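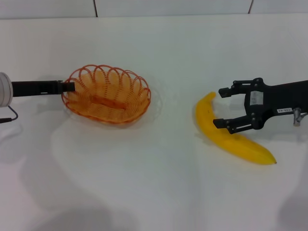
Udau 登山道侵食断面データ

概要
Udau山域の登山道で測定した、路面侵食の横断面データである。測点は326か所、断面の記録は1131件で、無雪期の2シーズンにわたって取得した。歩行者の踏圧、降雨時の流水、融雪水による路面の掘れと拡幅を、同一測点の反復測定で比較できるようにしてある。整備優先区間の検討、補修前後の比較、植生後退の調査での利用を想定している。

収録対象は一般登山道のみ。スキー場の管理道、林道、沢沿いの踏み跡は含まない。

ファイル構成
points.csv 測点の一覧。測点ID、路線名、標高、縦断勾配、斜面方位、路面区分
profiles.csv 横断面の測定値。1行が1断面内の1測定位置に対応する
sessions.csv 測定回の情報。測定班、開始時刻、前日の降水の有無、備考
repairs.csv 木段、石組み、水切りの設置記録
codes.txt 路面区分および欠測理由のコード表

文字コードはUTF-8、改行はLF、区切りはカンマ。欠測は空欄とし、ゼロで埋めていない。時刻は現地時刻で、夏時間の補正は行っていない。 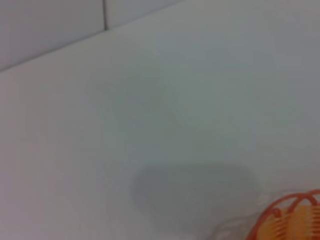 読了時間:約4分

測定方法
登山道の両側に基準杭を打ち、杭の間に水平にメジャーを張る。左岸側(登り方向に向かって左)の杭を原点とし、一定間隔で路面までの鉛直距離を読む。深さは下向きを正とし、単位はcm。断面幅が標準の杭間隔を超える測点では、杭を外側に打ち直し、測点IDの末尾にbを付けて別測点として扱った。bの付く測点を元の測点と直接つないで時系列にすることはできない。

メジャーのたるみは中央部で無視できない場合がある。張力計を使った回はsessions.csvのtension列に1、使わなかった回は0が入っている。初期の測定回はほとんどが0なので、幅の広い断面で回をまたいで比較する際は、この列で絞り込むことを勧める。

測定は降雨の直後を避けて行う手順だが、稜線部の一部では日程の都合で雨の翌朝に測定した。該当する回は備考欄にwetと記した。火山灰質の区間では、ぬかるみの表面を路面とみなすかどうかで読み値が変わる。本データでは、直径の小さい測定棒が自重で止まった位置を路面とした。

主な列の定義(profiles.csv)
point_id 測点ID。points.csvと結合するキー
session_id 測定回ID
offset_cm 原点杭からの水平距離
depth_cm 基準線から路面までの鉛直距離
surface 測定位置の路面区分(土、礫、岩、根、木道、植生)
flag 品質フラグ。0は問題なし、1は読み値に疑義あり、9は欠測

断面積はデータに含めていない。depth_cmを台形則で積分すれば求められるが、flagが1または9の位置をどう補間するかによって結果が変わる。補間方法は利用者の側で明記されたい。

品質管理
現地での読み取りは2名1組で行い、一方が読み、もう一方が復唱して記帳した。入力後、同一測点の前回値と比べて深さが80cm以上変化した位置を抽出し、野帳と照合した。転記の誤りは修正し、崩落や補修など実際の変化によるものはそのまま残した。判断できなかったものはflagを1とした。

野帳の照合はSabina SikderとBraulio Hinojosa、路面区分の統一はHa-rang Chooが担当した。区分の境界、とくに「土」と「礫」の判定は、担当者が代わった時点で基準がわずかにずれている可能性がある。両者の比率だけを根拠に路面の変化を論じる用途には向かない。
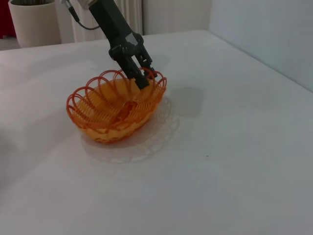
カテゴリ:山岳・自然環境/登山道保全

既知の問題
Raveck尾根の上部では、冬の間に基準杭が凍上で持ち上がった測点がある。杭頭の高さは近傍の岩に付けた参照点で補正したが、参照点を設けられなかった測点は未補正のまま収録した。points.csvのheave列がuの行がこれにあたる。

Barreto沢の渡渉点付近は流路が移動するため、2シーズン目の測定を中止した。1シーズン目の値は参考として残している。

測点は侵食の目立つ区間に偏っている。路線全体の平均侵食量を推定する目的で単純平均を取ると過大になる。区間長による重み付けに必要な値はpoints.csvのseg_len列にあるが、枝道については未整備である。

利用者数のデータは付属しない。登山口のカウンターは別の事業で管理されており、再配布の許可を得ていない。

位置情報の扱い
測点の座標は丸めた値で公開している。希少植物の生育地に近い測点は座標を空欄とし、路線名と標高だけを残した。正確な座標が必要な場合は、用途を添えて問い合わせること。保全目的以外の申請には応じない。

再測定を行う場合
基準杭は現地に残してある。杭の移設、抜き取りはしないこと。植生の上に荷物や三脚を置かず、作業は路面の内側で行う。すれ違いの多い時間帯にメジャーを張ると転倒の危険があるため、木段の区間は早朝に測定している。

変更履歴
1.2 repairs.csvに水切りの設置記録を追加。路面区分コードの重複を解消
1.1 杭の凍上補正を反映。heave列を新設
1.0 初版

ライセンスと引用
CC BY 4.0。引用時はデータ名と版番号を記載する。作成者の表記は「Stutent 登山道調査班(Huguette Doucette、Svyatoslav Onyshchenko ほか)」とする。

誤りの報告には測点IDと測定回IDを添えること。次の版は12月の野帳整理が済んだあとに公開する。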